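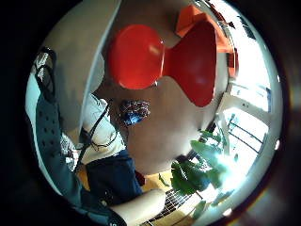
Window, daylight. Red piece and the orange one on tan.

25 May 2025

Ballot scanner tally work, continued. Everything below is about the Stundell municipal count from February and the parsing code we use to compare the posted results with the precinct sheets.

Picked up where the last entry stopped. The council posted its final file as a PDF again, so the first hour went to getting the tables out. The extractor drops the last column whenever a candidate name wraps onto two lines. I fixed it by reading the column edges from the header row and forcing them down the page. It works on all pages except the Ballov district, where the header is printed twice. I cut that one by hand and noted it in the log.

Total after cleaning: 208 precinct rows, which matches the official list. Before the fix we were four short, all from pages with wrapped names.

Compared the sums. The posted total for the mayor's race and our total agree. The posted total for the council list does not. We are 60 votes under. Went looking for it by district:

- Stundell center: agrees
- Stundell north: agrees
- Ballov: agrees after the hand edit
- Bergeron: 60 under

So it is all in Bergeron. Two precincts there share a building, and the early vote for both was counted at one table. The sheet for the second precinct has the early votes written in the margin, with an arrow up to the table. Our transcription skipped the margin. The council's file counts them. I think theirs is right and ours was wrong, but I want a second pair of eyes on the scan before I change the number. The arrow could be pointing at either of two rows. For now the row is flagged and left as it was.

Turnout. The number of ballots cast in Bergeron was given as 3,082 in the council's notice. The sheets give the same figure if you include the margin votes as ballots, so that is a point in favor of including them. Still want the scan checked.

Furico export: the new version writes dates with the day first and the old one wrote them month first. Half our files from February are in one style and half in the other. Nothing failed, the loader just guessed. It put a batch of late postal returns before the polls opened. I added a setting for the date order and made the loader stop with an error if it isn't given. Anyone with a local copy needs to pull and then add the line to their own config. Old scripts will break until that is done.

Recount rule. Spent a while reading the town ordinance again so we stop arguing over it. A recount is automatic when the gap between the last seat and the first name below it is under half a percent of valid votes. Valid votes, so blanks and spoiled ballots come out first. Our script was using ballots cast. With the right base the Stundell north seat is still outside the limit, but closer than we had it in the draft. The draft table needs the new percentage and so does the note under it.

Also in the ordinance: a request from a candidate has to be in writing and has to name the precincts. The one that was turned down in Ballov didn't name any. We had written that it was late. It was on time. Change that sentence before the draft goes anywhere.

Tried a map of the change in turnout by precinct. The boundaries were redrawn before this vote and the old shapes don't line up, so most of the strong colors along the river are just moved streets. Not usable. Could be done for the precincts that kept their lines -- would need the list from the town clerk, and the clerk's page only has the new one. Sent a request through the form.

To do:

- second reader on the Bergeron margin scan
- rerun the postal returns with the date setting on
- fix the recount base in the draft table and the note
- correct the Ballov sentence
- look for the double header in the older PDFs too, at least the last two votes
- rename the output folders, there are 4 called "final"

Loader change is in the shared branch. The draft is still on my machine, will move it over once the postal rerun is through.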